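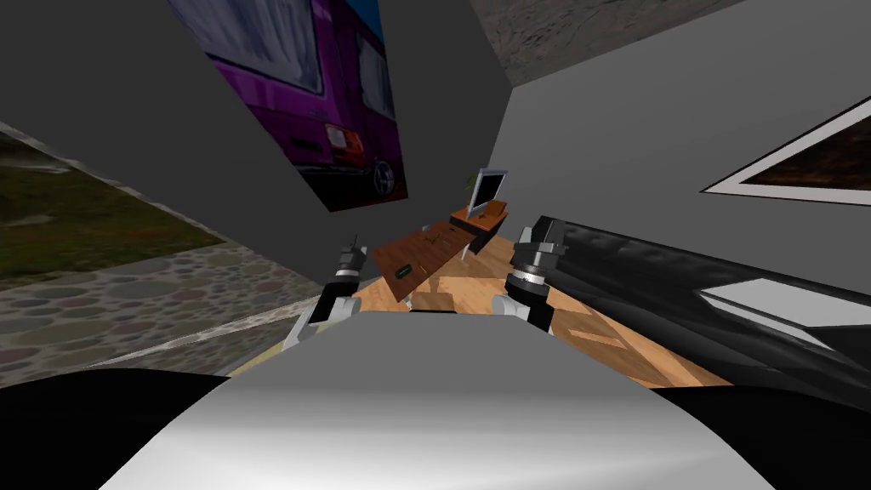 Ticket 1187
Subject: Left gripper closes short of the target in simulation, right gripper fine
Opened by: Zeeshan Lodhi, Jamham shared workshop
Machine: Naqvi (two-arm home build), Sison control software, room model with the table and the couch
Priority: Normal (I asked for High)

Zeeshan Lodhi, first message

I'm running our two-arm build in simulation before I let it near the real table. When I send the left arm to the small green block, the gripper closes before it gets there. The right arm, same block, same command, mirrored start pose, gets it.

The gap is always in the same direction, back toward the robot's body. I would call it 4 cm, going by the distance printed in the log and not by eye. I have restarted everything. I have also reinstalled the room model, which I doubt had anything to do with it, but I know I'll be asked.

Log attached. Start at the line that says "left: target reached," because it plainly wasn't.

Floarea Preda, Sison support

Hi Zeeshan, thanks for the log. This looks like the block's position being read before the room has finished loading. Please add a wait of 1000 steps before the first arm command and try again. You may also want to lower the arm speed.

Zeeshan Lodhi

Added the wait. No change. Lowered the speed. It now misses more slowly.

I don't see how late loading could affect one arm and not the other. They both ask for the block's position from the same place, and in the log they both get the same three numbers back. Could someone look at what happens after that?

Floarea Preda

Understood. Could you send your two arm files, left and right, and a view from the head camera with the left gripper open near the block? Also let us know if the block was moved between runs.

Zeeshan Lodhi

Arm files attached. The block was not moved. It goes back to its start spot on every reset and I checked that in the log too. 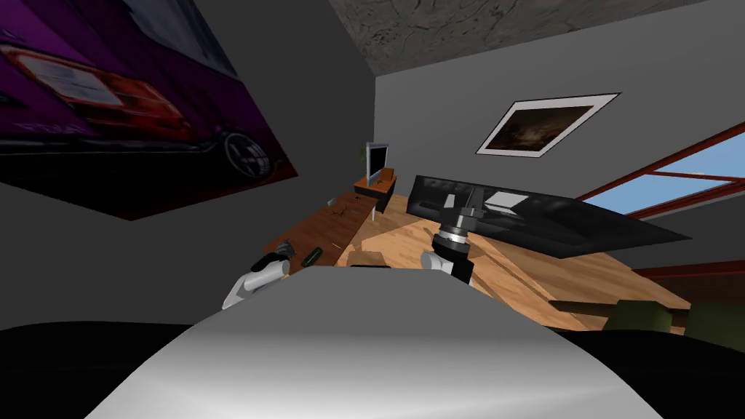

Head camera view, left gripper open in front of the green block, right wrist upright.

Remo Egger, Sison support (taking over from Floarea)

Hello, I've been through the files. From the camera view I would suspect the camera mount. If the head camera's angle in the model doesn't match the angle in your settings, the arm can be sent to the wrong point. Please rerun the camera setup from page one of the guide.

Zeeshan Lodhi

I don't think so, and here is my reasoning. In this test the camera isn't used to find the block. The position comes straight out of the room model. I could turn the camera to face the wall and the left arm should still go to the same place.

So I tried that. Camera facing the gray wall, same command, same gap. Camera back where it was, same gap again. Please take the camera off the list.

I'm also going to say that I've now been given two causes and neither one explains why the right arm works. I'd like the next one to cover that before I spend another evening on it.

Remo Egger

Fair point. The camera is ruled out. Can you run the left arm with the right arm's file, and the right arm with the left arm's file? Change the mounting side in each, leave everything else alone.

Zeeshan Lodhi

Did it with Maham Kazmi, who wrote most of the original arm files for our build. Results:

Left arm, right arm's file: reaches the block.
Right arm, left arm's file: closes short, same gap.
Both back to their own files: left short, right fine.

So it follows the file. It isn't the arm model, the room, the wait, the speed or the camera.

Maham Kazmi, added to ticket

Jumping in. I compared the two files side by side. Most of it matches once you allow for the mirroring. Line 13 doesn't. That's the tool length, the distance from the wrist to the point between the fingertips. The left file has a bigger number than the right one. If the software thinks the gripper is longer than it is, it stops the wrist early and the fingers end up short. That fits the direction of the gap.

I think the left number is from the first gripper we printed in January, the long one. We swapped both grippers later and I was sure I'd changed both files. Looks like I changed one.

Zeeshan Lodhi

I changed line 13 in the left file to match the right. The left gripper now closes on the block. I ran it until I got bored and it didn't miss.

I'd be happier if that was the whole story. What still bothers me is the log. It said "target reached" every time, when the fingers were nowhere near the block. Okay, by its own math it had arrived. But the model has the true fingertip position, since it draws the thing, and it never compared the two. On the real arm I'd have had a gripper shutting on air and software telling me all was well.

Remo Egger

Glad it's working. The message reports that the commanded pose was met. It doesn't check the tool length against the gripper model. I'll pass on the request for a warning. May I close this?

Zeeshan Lodhi

Please leave it open until somebody tells me whether the warning is going to happen. "Pass on" is what I was told about the cable limit too.

Also, the guide says the tool length is "read from the gripper model on import." It clearly wasn't on ours. Either the guide is wrong or the import is.

Fouzia Mengal, Sison support

I checked this one. The length is read on first import only. If you swap the gripper later, the old value stays in the arm file until you delete the line or edit it by hand. The guide doesn't mention that and I've sent in a correction. The warning is logged as a separate request and linked here. No date for it yet.

Zeeshan Lodhi

Thank you, that's the first answer that matches what I see. Deleting line 13 and importing again gave the same number as the right file, so I believe it.

We won't try the real left arm until Maham has measured the gripper with a ruler. Change status to Waiting.

Status: Waiting on customer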